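Wistell Tableware Rental – Frequently Asked Questions
Last updated 21 Nov 2020

We rent plates to people who own fewer plates than friends. Most of what you need to know is below. The rest is in the rental agreement, which has been read in full by one customer, and she was a lawyer.

What do you carry?
Four ranges at the moment. Skavero is plain and heavy. Pletia is the thin one that makes people sit up straight. Pană has a feather on it, whether or not you wanted a feather. The fourth is Odds, a mixed bag of printed and patterned pieces for people who find matching sets a bit much.

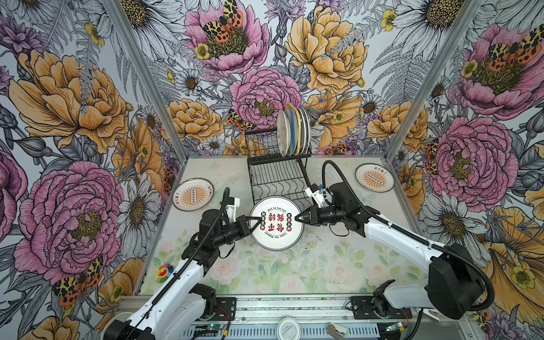
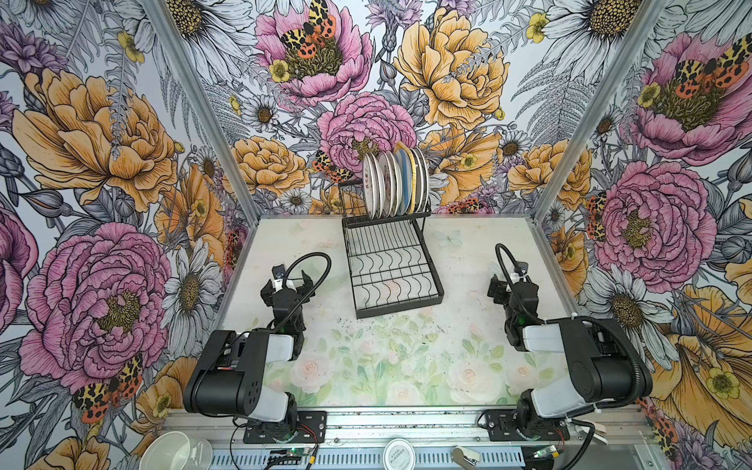 Can I choose which Odds I get?
No. You can tell us what you dislike and we'll try to steer around it. "Nothing with words" is a fair request. "Only cheerful ones" is harder, as we have had arguments in the office over what counts.

What is the smallest order?
Two place settings. We did once allow one, and it made the driver sad.

And the largest?
We have 600 dinner plates in Skavero and 233 in Pletia. It used to be more in Pletia. June is wedding season.

Do I have to wash everything before it goes back?
Scrape, please, and rinse if you can. We wash it all again anyway. If you run it through your own dishwasher first, thank you, but keep Pană out of there. The feather does not enjoy it.

What happens if I break something?
You pay the replacement price on your order sheet. Chips count. Gluing it and saying nothing also counts, and we do check. Bring back the pieces if you have them – it saves a long talk about whether the plate was ever delivered.

Do you rent tablecloths?
We did for one summer. Then we met candle wax.

How do I pack it for return?
The way it came: plates on edge in the crates, dividers between them, nothing on top. Bowls go in the shallow crates. Newspaper is fine for glasses but leaves ink on your hands and, later, on ours.

Can I keep my order an extra day?
Usually, if you call before noon on the day it's due. After noon it's a late fee, even if the party was very good.

Can I buy the plates if I get attached?
Odds, yes. Ask for a price when you return them. The other ranges are only for sale once we retire them, and we retire things slowly.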